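Section 3. First Use of the Korden Under-Sink Filter

Read this section after the mounting bracket and the inlet hose are in place. If the bracket is not fixed to the cabinet wall yet, go back to Section 2. The steps are the same for the Korden and the Korden Plus, except where a note says otherwise.

3.1 Before you start

You will need a towel, a bucket, a clean clear bottle with a cap, and the wrench supplied with the housing. Close the cold water shutoff valve under the sink and open the faucet to release the pressure.

CAUTION: Connect the filter to the cold line only. Hot water damages the cartridge and the seals.

3.2 Fitting the cartridge

1. Unscrew the lower housing by turning it to the left. Use the wrench if it is stiff.
2. Take the cartridge out of its wrapper. Hold it by the ends.
3. Check that the black O-ring sits flat in its groove. Wipe off any grit with a damp cloth.
4. Push the cartridge up into the head until it stops.
5. Screw the housing back on by hand, then give it a quarter turn with the wrench.

Note: Do not use pliers or a pipe wrench. Cracks from overtightening are not covered by the Thygesen warranty.

3.3 Flushing

1. Place the bucket under the filter outlet hose.
2. Open the shutoff valve slowly, half a turn at first.
3. Let the water run for 13 minutes. Gray or black water at the start is carbon dust and is harmless.
4. Close the valve and connect the outlet hose to the filter faucet.
5. Open the valve fully and run the filter faucet until it stops spitting air.
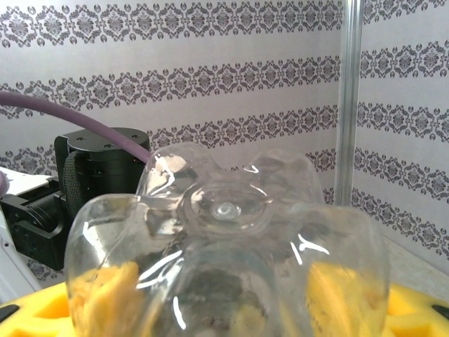 Fill the sample bottle from the filter faucet, cap it, and leave it to stand overnight. Small bubbles that clear from the bottom up are trapped air and will stop appearing after a few days of use. If dark specks have settled by morning, repeat the flush and take a new sample. Do not drink the flushing water — it is fine for houseplants.

3.4 Checking for leaks

Dry every joint with the towel and lay a sheet of paper on the cabinet floor. Come back after 3 hours. If the paper is wet, close the shutoff valve and check the O-ring first, then the push fittings. A hose that has not been cut square will often drip slowly.

3.5 Setting the reminder

Hold the button on the filter head until the light blinks green. The counter is now set to 216 days. On the Korden Plus, the counter also tracks volume and will call for a new cartridge at 1,279 gallons if that comes first.

Note: Units sold through the Plalcombe and Plostden stores before February have no light. Write the fitting date on the label inside the cabinet door.

For cartridge replacement, see Section 5.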